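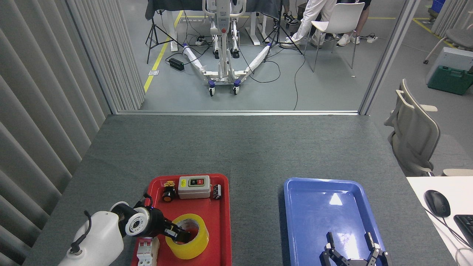

Every new rulebook for robot arms makes the same promise: follow the checklist and the work will be safe. I have my doubts. The Bondarchuk guide runs to 144 pages and spends seven lines on what happens when two arms share a table. Sorting parts between a red tray and a blue one is plain work - and plain work is where people stop reading rules. I would trade most of the guide for one page that gets used.

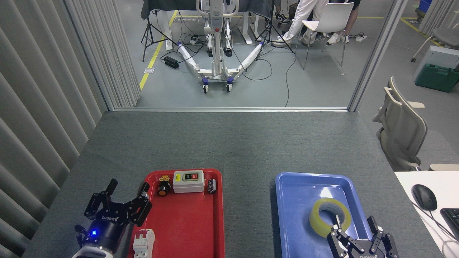 Oleksandra Zhuravel: One page won't cover a pinched hand. Keep the guide and test people on it.

Surley: Test them on which edition?

Contact | © 2023 Clastoton | Back to top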